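Risis bezieht Großraumbüro im Flullonmont

Rorkthorpe. Das Unternehmen Risis hat seine neuen Räume im Bürohaus Flullonmont bezogen. Seit September arbeiten die ersten Teams dort, die übrigen Abteilungen folgen bis zum Jahresende. Nach Angaben der Firma stehen auf zwei Etagen insgesamt 2151 Quadratmeter zur Verfügung. Geplant sind 100 Arbeitsplätze.

Am bisherigen Standort waren die Teams auf einzelne Zimmer an einem langen Flur verteilt. Besprechungen fanden häufig in der Teeküche statt, weil der einzige Sitzungsraum meist belegt war. Im Flullonmont liegen die Arbeitsbereiche offen nebeneinander. Feste Wände gibt es nur noch zu den Nebenräumen, den Lagern und zwei kleinen Besprechungszimmern, die über einen Kalender gebucht werden.

Die Möbel kommen zum größten Teil von der Tischlerei Rácz, die schon die Empfangstheke im Erdgeschoss gebaut hat. Bestellt wurden vor allem große Arbeitstische mit heller Platte in Holzoptik. Sie sollen von mehreren Personen genutzt werden und sind keinem Team fest zugeordnet. Wer länger an einer Aufgabe sitzt, kann seine Sachen auf dem Tisch liegen lassen, muss das aber auf einer Liste am Eingang eintragen. Einen Teil der alten Schreibtische hat die Firma mitgenommen, der Rest wurde an Beschäftigte abgegeben.

Auch Pflanzen gehören zur Ausstattung. Zwischen den Arbeitsplätzen werden Bäume in hohen weißen Kübeln aufgestellt, dazu kommen kleinere Töpfe für die Schreibtische. Das Gießen der großen Bäume übernimmt die Hausverwaltung. Für die kleinen Töpfe sind die jeweiligen Plätze selbst zuständig, ebenso für das Abwischen der Tischplatten am Ende des Tages. Tücher liegen dafür bereit.

Noch nicht abgeschlossen sind die Arbeiten am Schallschutz. In der Belegschaft hatte es vor dem Umzug Bedenken gegeben, dass es in den offenen Räumen zu laut werden könnte. Die Firma hat deshalb Messungen in Auftrag gegeben, deren Ergebnisse im Winter vorliegen sollen. Danach wird entschieden, ob zusätzliche Elemente an der Decke angebracht werden. Bis dahin gilt die Regelung, dass längere Telefonate in den Besprechungszimmern geführt werden. Wer ungestört arbeiten möchte, kann nach Absprache auch in einen der ruhigeren Bereiche am Ende der oberen Etage wechseln.

Das Flullonmont stand vor der Sanierung längere Zeit zum Teil leer. Das Haus war ursprünglich für eine Druckerei errichtet worden, später nutzten es verschiedene Mieter als Lager. Der Eigentümer hat Fenster, Heizung und Aufzug erneuern lassen. Im Erdgeschoss ist eine Fläche noch nicht vermietet, Gespräche mit einem Gastronomiebetrieb laufen. Ein Vertrag ist bisher nicht unterschrieben.

Für die Anwohner ändert sich vor allem die Zufahrt. Lieferungen für Risis werden über den Hof angenommen, und zwar vormittags zwischen acht und elf Uhr. Die Stellplätze an der Straße bleiben öffentlich. Für Fahrräder wurde im Hof ein überdachter Bereich eingerichtet, der von allen Mietern des Hauses genutzt werden kann. Die Bushaltestelle vor dem Gebäude wird nach den Bauarbeiten wieder regulär bedient.

Besucher melden sich am Empfang im Erdgeschoss. Die Postanschrift des alten Standorts bleibt bis zum Jahresende gültig, Sendungen werden so lange weitergeleitet. 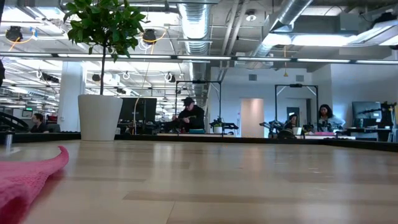
Ein Rundgang für die Nachbarschaft ist im Frühjahr vorgesehen, der Termin wird am Eingang ausgehängt.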